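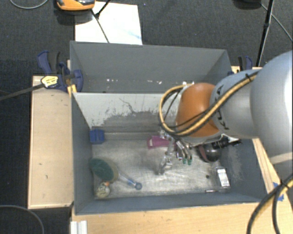
Workshop notebook / Food & Markets

April, just after seven in the morning

Back from the early run to Stillholm market with Marilou and I want to get this down before I forget which stall was which. The quinces are finished, no surprise, but the feijoas are in! Two stalls had them. The one by the tram stop wanted silly money, and the Priedītis stall at the far end (blue awning, cash only) had a whole crate for 40, ripe enough that I could smell them from the fish counter.

Test batch 1, feijoa and lime jam. Scooped 2,000 g of flesh, skins kept back for vinegar. Sugar at just over half the weight of fruit, juice of three limes. Set quickly, almost too quickly - next time take it off at the first wrinkle on the cold plate. Colour a bit khaki but the flavour is wonderful, like pineapple with something minty behind it.

Batch 2, same fruit, half the sugar. Runny, sharper, and I like it more. Marilou doesn't. She had it on toast and went back to batch 1 for seconds, so we'll put both out at the tasting and see.

Skins are in the big Plalow jar with water and a spoonful of honey. Please stir morning and evening if you're in before me, and leave the cloth on!

Sigita Ots rang about guavas. Fomano can get the pink ones, but only by the full pallet, and we'd never get through that. She's going to ask whether the bakery would split it with us.

To buy: limes, muslin, small lids (the last lot didn't seal), more labels.

Still need to try the green papaya. It's on the bottom shelf, wrapped in newspaper.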